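Notes for the Brunilell touring club talk, 15/05/2024

Slide 1 — who we are

- Say hello, thank Sandra Garside for the room.
- The club runs one long drive a year. This talk covers the Goltville loop, how we planned it and what we'd change.
- Ask who has driven a group route before. Wait for hands.

Slide 2 — the route

- The loop is 1000 miles. We left from the fairgrounds lot in Goltville and finished at the same place.
- First leg went north over the pass to Dekow. There are two ways to get there. The state road is shorter, and the old river road has the better towns.
- We let each car pick. Most took the river road and got in after dark. Mention that the diner in Dekow stops serving early, so the late cars ate gas station sandwiches.
- Don't get into the argument over the detour sign. If it comes up, say the sign has been replaced. 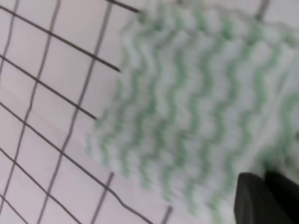 ## Slide 3 — group size and fuel

- We had 10 cars. That worked on the highway and was too many in town, where we lost the back half at every traffic light.
- Next time we'll split into smaller packs with a lead car each and meet at lunch.
- Longest stretch without gas was 80 miles, from Dekow out to the dry lake. Everyone was told to fill up before breakfast. Two cars didn't. Both made it, one of them very slowly with the air conditioning off.
- Read out the fuel stops from the handout. Copies are by the door.

## Slide 4 — radios and phones

- Phone signal drops out past the second summit and comes back near the lake.
- Handheld radios were fine when the cars were close. Over the pass we heard mostly static.
- Paper route sheets did the job. Annick Doucette wrote ours with odometer readings at each turn. Set your trip meter at the start line, and again after every stop.
- Keep one sheet on the passenger side and a spare in the door.
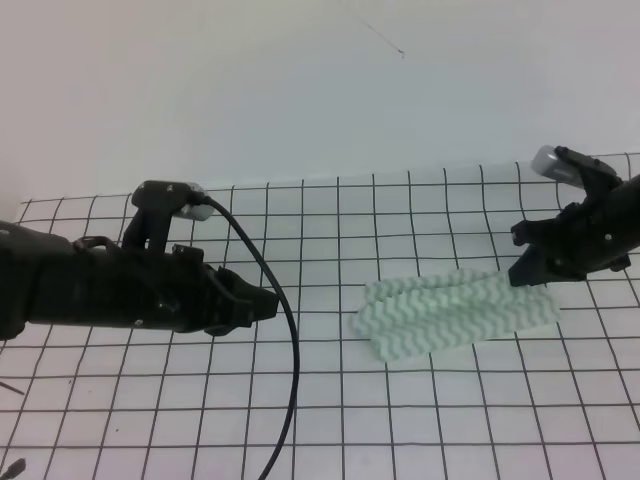

Laurier Poirier: I'd add that the odometer readings drift. By the lake my car was off by most of a mile, and I nearly took the quarry turn. Put a landmark next to each number.

- Good point, and it's going on the new sheets. Read Laurier's note out as written.

## Slide 5 — where to stay

- We used 3 motels over the trip. Book by December if you want rooms together.
- The one at the lake has a gravel lot. Low cars should park on the street side.

## Questions

- Leave time for the cost question. The sheet with the shared expenses is in the blue folder.
- Sign-up list for next year goes around now. Gebremedhin Alemneh has the pen.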